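About Presetti

Presetti is a contract packing company for dry foods. We portion, fill, seal and label seasonings, powders, rice snacks and dried noodles for brands that do not run their own packing lines. The company was started by Surachet Kamolrat and Régis Gaillard, who had both worked in film conversion before moving into packing. We operate from one site and employ 64 people.

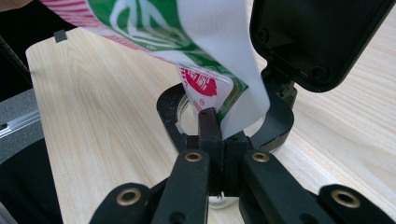
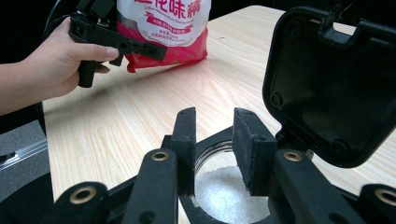 Printed film packaging: green and white with a striped band (first), red and white with Chinese lettering (second).

What we do

Most of our work is small and medium runs. The minimum order is 900 finished bags per item. Customers supply the product in bulk, and we supply the film unless the customer already has an approved source. Printed roll stock is checked for repeat length, print register and seal strength before it is released to the line. Stock that fails is returned to the converter with a written report.

We pack in pillow bags, three-side-seal sachets and stand-up pouches. We do not pack liquids, frozen goods or anything that needs a retort process. Gas flushing is available on pillow bags only.

How the site is organized

The building has two packing halls. Hall A handles powders and crystalline products, including salt, sugar, monosodium glutamate and ground spices. It has separate air handling, and the floor is vacuumed between product changes. Hall B handles pieces: noodles, crackers, puffed snacks, dried mushrooms. Products containing peanut or sesame are packed in Hall B at the end of the shift, followed by a full strip-down and a swab test. Results must be clear before the next product is brought in.

Film and cartons are stored in a separate building connected by a covered passage. Film is held for a full day at hall temperature before use. Cold film curls at the forming collar and gives uneven back seals.

Our lines

Plamby is our main service for retail bags. It covers filling, date coding, checkweighing, metal detection and casing.

Puvix is the sachet service, with fill weights of up to 2 ounces. Sachets can be supplied loose in a case or in strips with a perforated edge.

Phetsri is our labeling service for imported goods. Many of our customers bring in products already packed and printed for another market. We apply a secondary label with the ingredient list, allergen statement, net weight and importer address in English. The customer provides the label text and is responsible for its content. We check placement, legibility and adhesion, and we will not cover an original date code.

Quality and records

Each production lot has a lot sheet showing the bulk lot number, film roll numbers, operator, seal temperatures and checkweigher results. Two retained samples per lot are kept until the end of shelf life. Last year we closed 1393 lot sheets. Customers can ask for a copy of any sheet that covers their own product.

Seal integrity is tested by water bath at startup, after every roll change and at the end of the run. Sachets are also burst tested.

People

Surachet Kamolrat runs production and maintenance. Régis Gaillard is responsible for purchasing, film specifications and customer accounts. New operators spend their first month in casing and checkweighing, then train on one machine type before moving to another.

Visiting and inquiries

Customers are welcome to attend the first run of a new item. Please arrange this when the order is confirmed. Visitors sign in at the office, and hairnets and shoe covers are provided. The site closes for maintenance in June, and no orders ship during that period.

For a quote, send us the product type, fill weight, bag dimensions, annual volume and a sample of the current packaging if there is one.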